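Rule Seven

My first week at the Stavthorpe bench they handed me a binder. I had expected a badge, maybe a screwdriver, maybe a mug if things were going really well. The binder had 254 pages and a cover that said HANDLING PRACTICE FOR ASSISTED TEARDOWN, and somebody had drawn a small frowning arm on the spine in ballpoint.

"Read up to rule seven," the shift lead told me. "The rest is torque tables."

So I read up to rule seven! I sat in the break room with a bag of pretzels and went through them. Rule one was power off, cord out, hold the button down and count. Rule two was about the strap. Rule three said one person has the stop button and that person has nothing else in their hands (coffee counts as something, there was a footnote). Four and five were about speeds. Six was about where you stand. And rule seven said, and I'm giving it to you exactly the way it was printed: The arm does not pull on what it has not been shown.

That was it. Every other rule had sub-rules, and the sub-rules had little letters, and this one just sat in the middle of a page with white all around it.

I asked what it meant and got a different answer from everyone. The night people said it meant teaching. You walk the arm through a part once by hand, you save it, and now it's been shown. The Hultell contractor, who came by to look at the joints, said no, it was a camera rule, the thing you want out has to be in the wrist view before you close the fingers on it. The shift lead said it was whatever the auditor thought it was that year. I wrote all three in the margin and felt very professional.

We were doing old office towers that month, 197 of them on pallets by the loading door, all supposed to be stripped and sorted by August. Drives in one bin, supplies in another, boards in the flat trays. I loved it, I'll admit that right now. I'd been stacking shelves before, and there's no comparison. You open a side panel and somebody's whole idea of how a machine should go together is sitting there, and after the first few you start having opinions about it. I had strong feelings about cable routing by lunchtime on my second day.

The trouble was cables, as a matter of fact. The practice said leads got cleared by a person before the arm went in for anything solid. We had all quit doing that. The arm was good at it, see? It had learned to nudge things over with the side of a finger, and it saved us a minute a unit, and a minute times a couple of pallets is somebody's whole afternoon. I quit clearing leads too. I'd like to tell you I held out longer than the others did, but I was new and I wanted my numbers to look like theirs.

Then I got a Dell with its processor socket standing open, the load plate flipped back, and for some reason that slowed me down. I had the stop button in my hand and nothing else (rule three!) and I looked at the wrist view on the monitor for what must have been a full breath. The fingers were down in the case on either side of the blue plastic piece. And running down along the board, right in behind it, were the red and yellow and black cables, with a little tag wrapped around one of them.

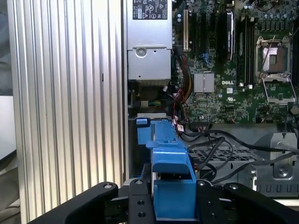
The shift lead's voice came over my shoulder to ask had it been shown the cables, or had it been shown the blue thing, and did I figure those were the same question.

I said the program was for the blue thing.

"So what's it going to do about the cables?"

I opened my mouth to say it would nudge them. And I heard how that sounded. I pushed the button. The arm stopped where it was, very polite, and there was that small click the brake makes, and all down the row people looked up because hardly anyone stopped an arm in the middle of a reach. It was considered a bit dramatic.

We backed it out slowly, the way it says in rule five, and I locked it and went in with my own two hands. Behind the latch one of the leads had gotten itself looped over the metal edge. Could the arm have pulled the part without catching it? Sure, maybe. It had gotten away with worse. I unhooked the loop, laid the bundle off to the side, clipped it there with one of the Umotetti clips we all had in our drawers and never used, and stepped back behind the line.

"Go ahead," said the shift lead.

The part came out clean. It went in the bin. That unit took me an extra 3 minutes, and they showed up in red on the board over the door, where everyone could see them until the end of shift.

I stayed late and went back to the binder. I had this feeling that I'd missed a page, so I turned them all, torque tables too, and in the very back was a photocopied sheet from the old Sugiyama line, from before any of us. It was an earlier version of the rules. Seven was longer there. It said the arm does not pull on what it has not been shown, and it does not pull near what it has not been shown, and the operator shall be able to say out loud what is near.

Someone had cut all that. To fit the page, I guess, or to make it sound better.

I took a pen and copied the missing part under rule seven in the front, in my neatest printing, and put the date next to it, July 11, 2019, so it would look official. I half expected to get yelled at. The next morning I was at my bench early, tower open, arm parked, and from the far end of the row I could hear one of the night people, still on shift and sounding pretty embarrassed about it, talking to an open case.

"Yellow lead," the voice was saying. "Black lead. Bracket. Some kind of a tag."

I put on my strap and started on mine.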